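Drawstring pouch

A drawstring pouch is a small soft bag closed by a cord that runs through a channel at its mouth. Pulling the cord gathers the fabric and narrows the opening. Pouches of this kind are used to store and carry small objects such as jewelry, coins, cables, eyeglasses, dice and travel cups. They are made in cotton, linen, velvet, felt, nylon, polyester and leather, and range from bags that hold a single ring to shoe bags and laundry sacks, although the larger types are usually called drawstring bags.

Construction

The simplest pouch is cut from one rectangle of cloth. The cloth is folded in half, sewn along the sides, and turned right side out. The upper edge is folded over and stitched down to make a tube, known as the casing, and the cord is threaded through it with a bodkin or a safety pin.

Flat pouches have a single bottom seam or fold. They lie well in a drawer but bulge unevenly when filled with anything round. Boxed pouches have the bottom corners stitched across, which gives the base some depth. Round-bottomed pouches have a separate disc of fabric sewn to a tube, and are the usual choice for cups, jars and other cylindrical objects. The disc must be cut slightly larger than the finished base to leave room for the seam.

Seams inside the pouch may be left raw, overcast, or enclosed. Enclosed seams are preferred for coins and small hardware, which tend to catch on loose threads. Lined pouches are made as two bags, one inside the other, joined at the top edge.

Closures

A single-cord pouch has one cord with both ends leaving the casing at the same opening. It is quick to sew but closes off center, and the cord must be tied or held with a toggle. A double-cord pouch has 2 cords entering from opposite sides. When both are pulled the mouth closes evenly and stays closed by friction.

Cord may be braided, twisted or flat. Thin waxed cord slides easily and is common on jewelry pouches. Thicker cotton cord grips better but needs a wider casing, and a casing that is too tight will wear through at the opening before any other part of the bag. Cord ends are knotted, dipped, heat-sealed if synthetic, or finished with a bead. Toggles and spring cord locks are found mostly on nylon bags for outdoor use.

Sizes

There is no common standard for sizes. Makers generally list the flat width and height, measured with the pouch empty and the cord loose. The Kumum range of plain cotton pouches, for instance, is sold in widths from 8 to 16 centimeters, and Betancur lists its felt pouches by the diameter of the object they are meant to hold. A pouch for a rigid object should be wider than half the object's circumference, with enough height left over for the mouth to gather fully above it. For a drinking cup this allowance may be up to 10 centimeters in heavy cloth - less in thin nylon.

Use with cups and tableware

Pouches are often supplied with travel cups, tea bowls and small metal flasks, where they protect the surface from scratches and keep dust out of the vessel. Dark cloth is common because it hides tea and coffee marks. The cup should be dry before it is put away, as a closed pouch holds moisture against the glaze or metal. Handles make a cup awkward to bag, and makers such as Goto and Vullberg sell pouches for straight-sided cups only.

When the cup is in use the pouch is usually left beside it on the table, or folded flat with the cord tucked inside. A cord left trailing over the table edge can be caught by a sleeve.

A cream-colored cylindrical cup with a black fabric pouch, its thin dark drawstring hanging loose

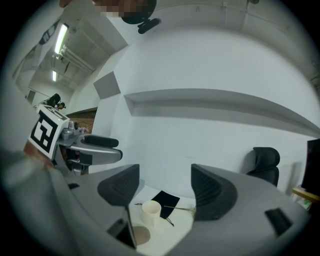

Care

Cotton and linen pouches can be machine washed, preferably with the cord knotted so that it is not drawn out of the casing. Velvet and felt are brushed or spot cleaned. Leather pouches are wiped with a barely damp cloth and dried away from heat. Dark cotton may release dye in the first wash and should be washed separately.

A cord that has slipped out is put back by fastening a safety pin to one end and working it through the casing.

See also

Coin purse
Ditty bag
Furoshiki
Stuff sack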